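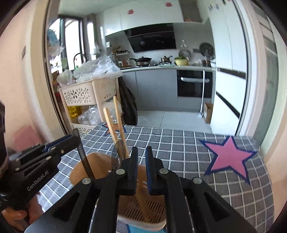 2020-12-14

I have been making soup from the same pot of broth for most of the fall, and I think it's time to talk about it.

It started because I got tired of the cartons. I was buying two or three of them every week, using half of one, and finding the rest behind the mustard a month later smelling like a wet dog. So I got a big freezer bag and started throwing things in it. Onion ends, carrot tops, the sad outside stalks of celery, parsley stems, the bones from whatever chicken we'd had. When the bag is full it all goes in the pot with cold water and a couple of bay leaves and I leave it alone for the afternoon. That's the whole method. I don't skim much. I know you're supposed to skim.

Some things I keep out of the bag now. Broccoli makes the house smell like a school cafeteria. Beets turn it pink (pretty, but try serving pink chicken noodle to anyone under ten). And potato peels just make it murky and taste like dirt, no matter how well you scrub them.

I salt at the end, when I know what the broth is going to be. I learned that one after I salted a pot early, boiled it down by half for a sauce, and ended up with something you could have cured a ham in. We had takeout from Muvine that night, and it was very good, so no complaints.

The soup we eat the most is white bean with greens. The beans come from Ríos, the little grocery across from the post office, where they sell them out of big sacks and the turnover is fast enough that they cook in an hour. Old beans will break your heart! I once simmered a bag from the back of my own pantry from lunch until bedtime and they were still like gravel. Now I soak them overnight with a spoonful of salt, and they come out creamy with the skins still on. Then it's garlic, a lot of olive oil, a heel of parmesan if there is one, and whatever greens are on sale, torn up and thrown in for the last few minutes. Serves 4, or 3 if my brother's in town.

I did try being fancy. There was a recipe in the Stikska newsletter for a roasted squash soup with brown butter and apple, and it took me two pans, a sheet tray, a blender and most of an evening. It tasted like pie filling. Everybody was polite about it. The leftovers went into a batch of muffins and I think those were the best thing to come out of the project.

For freezing, I've gone back to plain old quart containers, filled to an inch below the lid so they don't pop. I label them with masking tape, or I mean to - there are a few mystery quarts in there right now, and we'll be eating those first.

In January I want to try a proper fish broth. The guy at the Kitititz market says he'll save me heads and frames if I call the day before, and apparently it only needs half an hour on the stove, which sounds almost too easy after all these long afternoons. If you make it already, leave me a comment and tell me whether you put fennel in. I have half a bulb in the crisper and it isn't getting any younger.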